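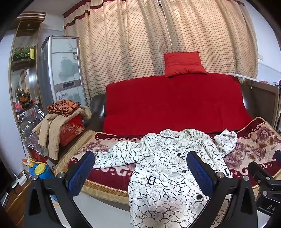
November

By the Kaewsai Robotics Club press team

Search this site Enter keywords Go

STUDENTS TAKE COAT FOLDING TO THE TRURAU CHALLENGE

Kaewsai Robotics Club has entered the student section of the Trurau Challenge, held on Sunday at the Suvivbridge sports hall. Doors open 10am. Free entry, bring a coin for the lockers.

The task this year is clothes. Teams have to train a robot arm to spread and fold a garment it has not met before, on a soft surface, no table allowed. Harder than it sounds. Last year was plastic cups and most teams got through that in a afternoon.

Kaewsai's entry is called Dritska. It learns from recordings made by students with hand-held grippers – you move the cloth yourself, the gripper logs what your hand did, and the arm is trained on that later. The club has set itself a target of 2,000 recordings before the day and is still short. Work is going on most evenings after college.
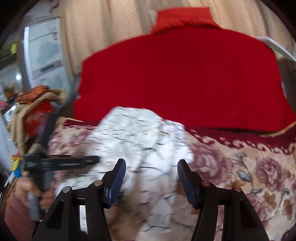 Coats are the sticking point. Sleeves go where they like, collars flop, and a belted one is worse than a plain one. Shirts went fairly well in the first trials, towels too. The club wants patterned cloth in the mix as well as plain, so families have been asked to lend anything with a busy print.

Scoring is out of 100, with marks for neatness, time and how often a human has to step in. Each team gets two attempts and the better one counts. No remote control during a run.

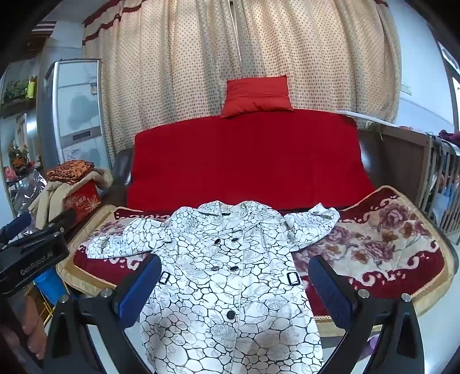 Recording is done at home as well as in the club room, on sofas, beds, whatever is there. Members work in pairs where they can and swap over when arms get tired. Anyone over 14 at the college can join in, no coding needed, and training on the grippers takes one evening.

Press are welcome on the day from 9.30am, please sign in at the side enterance. Interviews with the team by arrangement, best before the first run. Parking is limited – use the bus if you can.

Ends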